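Vallcombe Expands Hand-Held Gripper Collection Program for Household Manipulation Data

Bimanual demonstrations recorded in furnished workshop space; first release of Lostico data set planned for May

FOR IMMEDIATE RELEASE
February 17, 2026

Vallcombe today announced the expansion of its collection program for Lostico, a data set of two-handed household tasks intended for training manipulation policies. The program records people carrying out ordinary handling work with a pair of hand-held grippers. No robot is present during recording. The motion of each gripper, the opening of its fingers and the video streams are stored together and later converted into training examples for robot arms fitted with fingers of the same geometry.

The expansion adds a second daily shift and raises the target for the first release to 800 hours of accepted recordings. Accepted recordings are those that pass both the automatic tracking check and review by a person.

"Teleoperation gives us clean joint data, but an operator working through an arm is slow and tends to avoid contact," said Raymonde Penner, program director at Vallcombe. "With the gripper in the hand, the operator moves at a normal pace and feels the object push back. We want that contact in the training set."

Collection setup

Each operator carries two grippers, one per hand, and wears a backpack that holds the recording equipment. Cables run from the backpack to the grippers. A wide-angle camera on the gripper records the fingers and the area in front of them. A further camera at head height records both hands and the work surface.

A cube printed with square fiducial markers is mounted on the gripper. The marker pattern on each face is distinct, so that a single visible face is sufficient to recover the orientation of the tool. Marker detections are combined with inertial readings to give a continuous position estimate. When all faces are hidden from view, the estimate is carried by the inertial readings alone, and the affected segment is flagged for review.

Several operators work in the same room during a shift. Stations are spaced across an open floor, with furniture moved between them according to the day's task sheet. The room has natural light from one end and fluorescent light overhead, and no attempt is made to hold the lighting constant through the day.

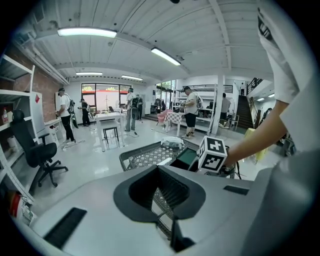

Task sheets are issued at the start of each shift. A sheet names the objects, the starting arrangement and the end state, and leaves the sequence of movements to the operator. Operators are asked to vary the starting arrangement between repetitions and to use either hand for any step where both would serve. A repetition in which an object is dropped and recovered is kept, with the drop marked. A repetition in which the operator puts down a gripper is discarded.

The current sheets cover 40 tasks in 6 groups: sorting, container handling, soft goods, wiping, table clearing and transfer between surfaces. Each operator completes no more than 100 repetitions of a single task before being assigned to another. According to Domnica Grecu, who leads data review, the limit was introduced after early recordings showed operators settling into one fixed path.

"After enough repetitions people stop looking at the object," Grecu said. "The hands go where they went last time. A policy trained on that learns the path and fails when the box is turned a little. We would sooner have fewer repetitions and more disagreement between them."

Container handling and occlusion

Container tasks have been given the largest share of the added recording time. Lids, rims and side walls hide the fingers from one camera or another for part of nearly every repetition, and policies trained on earlier internal data performed poorly at these moments. The task sheets therefore call for low surfaces as well as standard table height, which changes the angle at which the head-height camera sees the opening of the container.
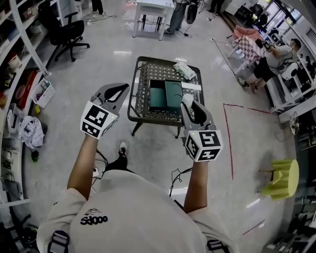 Small objects present a separate problem for annotation. The start of a grasp is easy to mark when the object is large and the fingers stop well short of closing. With a narrow object the finger opening at contact differs little from the fully closed position, and the contact signal has to be confirmed from video. In one recording setup a lidded dark teal-green box sits on a low coffee table with a woven lattice top, and a small white cylindrical object is held between the fingers of the right gripper. The lattice adds a further difficulty, as its repeating pattern can produce false matches in the visual tracking. Surfaces of this type have been retained in the program for that reason and are labeled in the metadata so that users can filter for them.

Floor tape is used at some stations to mark a working area. The tape is not used as a tracking reference, and its position is not included in the released calibration files.

Processing and review

Recordings are uploaded at the end of each shift and processed with Vitotell, Vallcombe's internal pipeline for synchronization and segmentation. Vitotell aligns the video streams to a common clock, estimates gripper positions and divides each session into repetitions. It then proposes labels for grasp, lift, transfer, placement and release. Reviewers accept or correct these labels and write a one-sentence text description of each repetition.

Segments are rejected when the position estimate jumps, when a cable obscures the fingers through a full grasp, or when the two grippers lose synchronization. Rejected segments are stored separately and are used to test changes to the tracking software.

Other people and equipment frequently appear in the background of the wide-angle recordings. Faces are blurred before any recording leaves the internal server. Background activity is otherwise left in place. "A kitchen with a family in it has people walking through," said Gerasimos Raptis, lead engineer for Vitotell. "Cropping all of that out would make the numbers look better on our own test set and nowhere else."

Use in policy training

The Lostico data will be used first by Boateng, a robotics integrator that is evaluating two-arm systems for tidying and restocking work in serviced apartments. Under the agreement between the companies, Boateng receives early access to the accepted recordings and returns failure reports from its own test arms. Failure reports are converted into new task sheets where the cause can be traced to missing or unbalanced data.

"Our arms reach less far than a person does, and they cannot take a step forward," said Adjoa Agbenyega, head of evaluation at Boateng. "Some of the demonstrations rely on the operator leaning or stepping around the table. We need those marked so that we can leave them out or train a mobile base separately."

In response, Vallcombe has added a reachability field to each repetition. The field states whether the recorded gripper positions can be followed by a fixed pair of arms, by arms on a mobile base, or by neither. It is calculated from the position estimates and does not require additional work from the operator.

Operator training

New operators complete a training session before their recordings are counted. The session covers grip, cable routing, the handling of the tracking cubes and the start and stop signals used to separate repetitions. Operators are instructed to keep sleeves and straps clear of the markers and to report any cube that has shifted on its mount. Calibration is repeated at the start of a shift and after every reported shift of a cube.

Tuncay Ağca, who supervises floor operations, said breaks are scheduled by recording time and not by the number of repetitions completed. "If you pay attention only to the count, people hurry, and hurried data has its own look," Ağca said. "The reviewers can pick it out quickly."

Availability

The first Lostico release is planned for May and will include synchronized video, gripper trajectories, finger opening values, segment labels, text descriptions and calibration files. Access will be granted on application to research groups and to companies developing manipulation systems. A sample set with one task from each group will be available ahead of the full release. License terms will be published with the sample set.

About Vallcombe

Vallcombe collects and prepares demonstration data for robot manipulation. The company designs its own hand-held collection tools and operates the recording, processing and review stages in house.

Press inquiries and requests for the sample set may be directed to the Vallcombe communications office.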